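Projektbericht: Ein Arbeitsraum für alle
Projektgruppe Braklow – Ilse Görtz, Kevin Apaza, Yesenia Tello
Betreuung: Ravindra Jaiswal

1. Worum es ging

Wir wollten herausfinden, wie man einen schlichten weißen Büroraum so einrichtet, dass man dort gern länger arbeitet. Klingt trocken, hat uns aber riesigen Spaß gemacht! Den ganzen November über haben wir gemessen, gezeichnet und Leute gefragt, die den Raum regelmäßig nutzen.

2. Vorgehen

Zuerst kam der Grundriss im Maßstab 1:20, danach eine kurze Umfrage mit sieben Fragen. Zurück kamen rund 176 Einzelantworten, die Yesenia in einer Tabelle sortiert hat. Am meisten ging es um Licht und Ablageflächen – und um Steckdosen, mit denen wir gar nicht gerechnet hatten. Kevin hat daraus fünf Vorschläge skizziert.

3. Der Raum

Besonders gefallen hat uns der lange weiße Wandvorsprung. Als Ablage für Modelle und Bücher wäre er ideal, falls er das Gewicht trägt (das müssen wir noch klären). Der Holzboden bringt Wärme in das viele Weiß. Auch die Decke mit ihrer schräg laufenden Metallschiene und dem dicken weißen Balken hat Charakter, deshalb wollen wir sie auf keinen Fall abhängen. 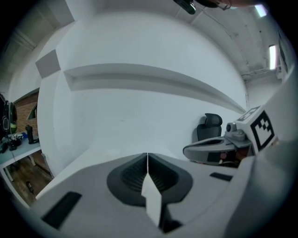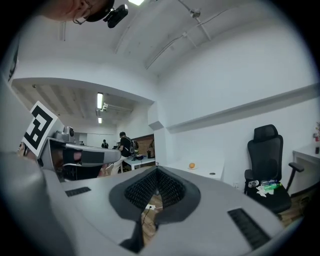

4. Offene Punkte

Die Leuchtstoffröhre im Nebenbereich möchten wir gern gegen wärmeres Licht tauschen. Für die Kabel schlägt Ilse einen flachen Kanal entlang der Wand vor. Elias Rawashdeh hat angeboten, mit uns die Kosten durchzurechnen – darauf freuen wir uns schon sehr. Die Skizzen hängen bis Semesterende im Flur aus, Anmerkungen bitte direkt mit Bleistift eintragen.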